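27 June 2024, soil tray, control notes

Continuing from the entry about the servo dropouts. The dropouts are gone after I lowered the bus polling rate, so today was only for the digging motion and the planner.

State at the start of the day: branch "scoop-contact" of our Prusarar controller, the trajectory planner from Clindlow without changes, and the logging tool (Pan) writing one file per stroke. The arm stands on the CRC handbook again, so the base height in the config must be the book height and not zero. I lost the first half hour because I had loaded the config from the table setup. The planner then believed that the tip was lower than in reality, and every stroke passed over the soil without touching it. I have now put the base height in the file name, so please choose the right one.

What I wanted to fix: when the scoop enters the soil, the shoulder joint falls behind the command. The position error grows, the controller pushes more, and when the soil gives way the tip jumps forward. In the logs it looks like a saw. Cheuk-hei Tseng suggested to stop sending a pure position path during contact and to let the goal move only as fast as the measured joint can follow. I did this with a simple limit. If the error on the shoulder is more than 42 encoder ticks, the goal waits. When the error falls under the limit, the goal continues from the same place on the path.

First version was bad. The goal waited, but the timer of the planner did not wait, so after the pause it tried to catch up and the jump was even larger than before. I moved the path parameter into the controller, and the planner now only gives the shape of the path, without times. This took most of the morning, but the code is shorter.

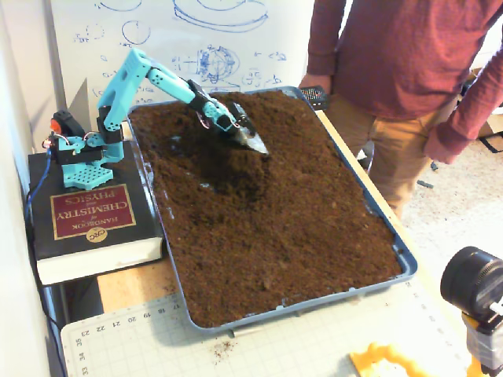 Second version, with the path parameter inside the controller: the saw is much smaller in the shoulder log. There is still a small step when the tip turns from going down to going forward. I think this comes from the servo dead band, because the same step appears when I run the path in air. I did not try to correct it.

Current limit. I tried 3 values for the wrist and kept the middle one. With the low value the wrist folds back when the soil is pressed together, and with the high value the controller does not notice contact soon enough. The values are in the comments of the config. Nobody should copy them to the other arm before checking its gear ratio.

Encoder range. One log showed the shoulder at 2972 ticks while the soft limit was set to 3000. This is too near. The path for the far side of the tray needs another elbow solution, or we turn the tray a little. I prefer to change the solver, as the tray pose was measured only yesterday and I do not want to do it again.

Perception: the height map from Zastside is still one stroke late. It gives me the surface before the last dig, so the start point is chosen on old data. For now I wait for the next map message and compare its stamp with the end of the stroke. It is slow but correct. Cheuk-hei says the delay is in the filter queue and he will look at it.

To do:
- remove the old timing code from the planner wrapper
- write the error limit into the log header, it is missing there
- repeat the air path with slower turning at the corner
- elbow solution for the far side
- ask Cheuk-hei if the map can send an empty message when the arm covers the view

Logs are in the shared folder under soil-contact. The first group was made with the wrong base height, do not use it for plots.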